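Visit report: a morning at the Gorkside collection hall

I went to Gorkside on a Tuesday in June with two people from our packing line. We run a mid-size returns warehouse, and we have been asked more than once whether a learned system could take over some of the sorting. Before anyone spent money I wanted to see how the examples for such a system are made. The hall is run by a firm called Brollow, and our contact was Deisy Benavides, who manages the floor schedule.

We signed in at nine and got shoe covers and a short safety talk. Keep your hands off any station with an arm at it, step over cables and never on them, and don't talk to an operator while an episode is being recorded. An episode is one full try at one task, from the start position to the end position. The previous week the hall had logged 1,572 of them, and 135 had been thrown out in review.

Most rejected episodes are not failures in the usual sense. A failed grasp that the operator recovers from is often kept, and it gets its own tag. The ones that go are those where a camera stream dropped or where the operator stopped halfway with no clear end.

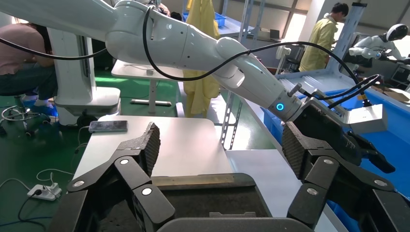 Space was the first thing I asked about, as our building is tight. The stations at Gorkside stand closer together than I had expected, and people and machines share the same aisles. At one spot there was a white arm with a black cable looped along its forearm, a person on a wheeled stool near the foot of a tall white pedestal, and thin cables across the green floor to a power strip. Deisy said cable routing is the job they redo most. A cable that hangs a little differently from one day to the next can pull on the wrist, and it also shows up in the recordings. They now check the routing at the start of each shift and write it in the station log.

Our guide for the second half was Định Khương, who trains new operators. New people get 15 hours of practice before anything they record is kept. Much of that time goes into slowing down. Beginners move fast and then stop dead above the object, and the model learns the stop along with everything else. He showed us two replays of the same task, one by a trainee and one by an operator with a year behind her. The second took a bit longer and was much easier to follow.

He also explained how they change the starting layout. Each task has a sheet with a list of start positions, and the operator works down the list so that the same item doesn't always sit in the same place. The sheet for the cloth task, which they call Brundel, has 167 lines. Cloth gets the longest sheet in the hall. A box has a few ways to lie on a table, and a piece of cloth has a great many. I had never thought of that as a planning problem, but it drives most of their schedule.
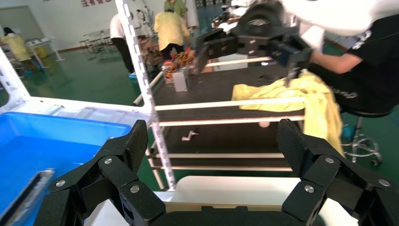 Yellow cloth over the rail of a rack, with a blue bin on the white tabletop to the left.

We asked what happens after recording. Review is done by people in a side room, two to a screen. They mark the start and end of each episode, write one line saying what was done, and flag anything odd. The one-line text matters more than I would have guessed, and Định said that vague wording causes more rework than bad grasps do. "Move cloth" gets sent back. The line has to name the item, where it started and where it ended up.

Some notes for our own planning. The floor finish and the daylight both came up in discussion. Brollow records near windows on purpose and wants the changes in light in its data. If we host a station we would not need to black anything out. We would need a fixed rack, a clear table, a place to hang cables from, and one reviewer for every two operators. Restrepo, the integrator we have used for conveyors, has offered to quote for the rack work.

I asked for a copy of one task sheet with the client details taken off, and Deisy agreed to send it. Our next step is to write a sheet of our own for soft returns, mainly shirts and towels, and see how many lines it runs to.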